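Lambing notes, and a word about hay

So February got away from me again. We're up to 61 lambs on the ground, and I've been living in the same pair of coveralls for longer than I'd like to admit (my wife has opinions). The ewes we bought from the Wendt place are doing great, big calm girls who lie down, get on with it and look mildly annoyed if you show up with a flashlight. 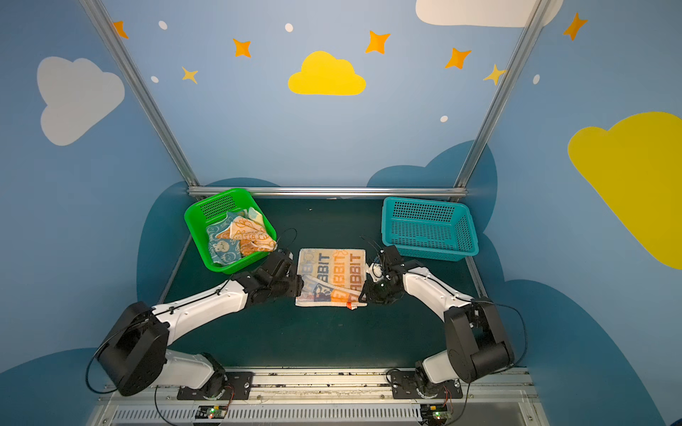 The Durkow ewes are another story! Two of them tried to steal each other's lambs at 4 a.m. and I ended up sitting on an upturned bucket between them until they sorted it out. Everybody is paired up now, and the smallest one is finally nursing without help.

Hay is what's keeping me up. I paid $2,349 for the last load, and over 300 bales looked like plenty in the fall. Then we got that long cold stretch and they went through it like popcorn. Dirk Hellwig over in Telludmont says he can spare me a trailer load of second cutting, so I'm driving over as soon as the road dries out a little.

I'm also trying out Farby, a little record-keeping app for flocks, instead of my soggy notebook. So far I like it, though typing ear tag numbers with cold fingers is no fun at all.

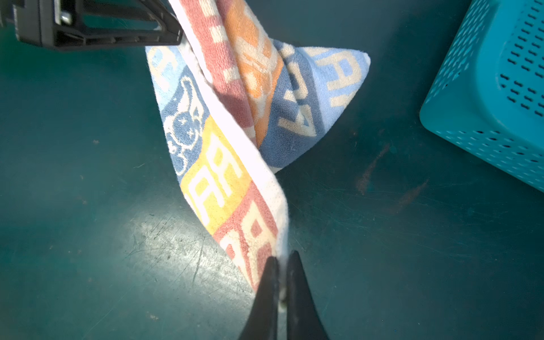 What's next

Tail docking, shots, and fixing the gate on the south pen before the ram figures out how loose that hinge is. I'll post lamb weights once I've got the scale working again.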